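December 28, 2024

Bookbinding bench, third day on the Lundberg ledger.

I continue from the notes Jade left in the folder. The ledger is the one from 1853, half leather, with the spine almost gone and the front board hanging on two cords. Jade had already numbered the leaves in soft pencil and I checked her numbers against mine. We agree, except that leaf 65 is in fact two leaves stuck together at the lower corner. I did not try to open them today. I will ask Solveig first, she has more patience than me with a spatula.

Morning: wheat starch paste. I made it thicker than last time, one part starch to four parts water, soaked for an hour and then cooked slowly with stirring all the time. The last batch had small lumps and I believe I put the heat too high at the start. I pushed it through the horsehair sieve two times when it was cool. Very smooth now, like yoghurt. I divided it into two jars, one for the repairs with thin paper (to be diluted more) and one for the spine lining. Both are in the fridge on the upper shelf with the date. Please do not use the jar with the blue lid for anything else.

Spine: I put a poultice of the same old paste on the remains of the animal glue, in sections of a hand's width, and covered it with plastic film for eleven minutes. Murray recommends longer, but the paper in the folds is weak and I was afraid for the moisture. After this time the glue came away with the bone folder, in brown strips. The first and second sections are clean. In the third one there was an older lining of printed waste, in what looks to me like Danish. I lifted it in one piece and it lies now between blotters under light weight. Hélène will want to see it, she collects such things for her article about waste paper in bindings.

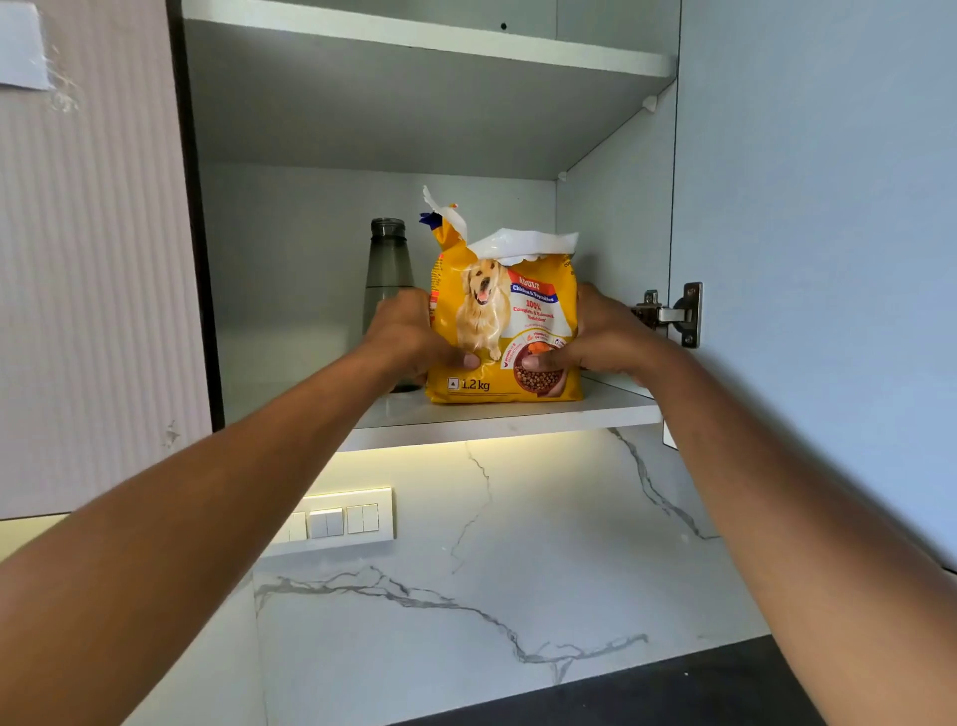 For the fourth section I had to wait, as the film had moved and one edge had dried. I repeated it. It is better to cut the film bigger from the beginning and fold it under. I write this down now so that I remember it with the next book.

Afternoon: torn edges, leaves 12 to 31. I used the thin kozo paper from Gill, torn with a water line so the fibres stay long. The tone is a little too warm beside this paper but I find it acceptable. Colton thinks we should tone it with acrylic. I do not agree, for an account book that people will read and turn it is enough that the repair is honest and quiet. We can discuss when he is back.

A problem: the iron gall ink on leaf 27 has a halo and I saw a small crack in the thick stroke of the capital letter. I tested with the indicator paper and it became pink quite fast. So no water-based paste on this leaf. I stopped there and put a slip of paper to mark it. Remoistenable tissue with gelatine would be my choice. We have the gelatine from Dirkeck, but I could not find the polyester sheet to prepare it on.

Thread: the linen 18/3 is finished. There is 25/3, which is too thin for these folds. The swelling of the spine would be lost and the book would not sit well in its old boards. To order.

Board press: the left screw is stiff again. I cleaned it and put a bit of wax, and it turns better but with a noise. The book is now between pressing boards with 600 grams on top only, and I do not want more until the spine is fully dry.

To do:
Ask Solveig about leaf 65.
Prepare gelatine tissue, find or buy polyester sheet.
Order linen 18/3 – Gumell had it in September, maybe also the wider tape.
Photograph the printed waste, both sides, before Hélène takes it.
Section five and six of the spine, with larger film.
Wash the sieve properly, there was dry paste in the frame from somebody.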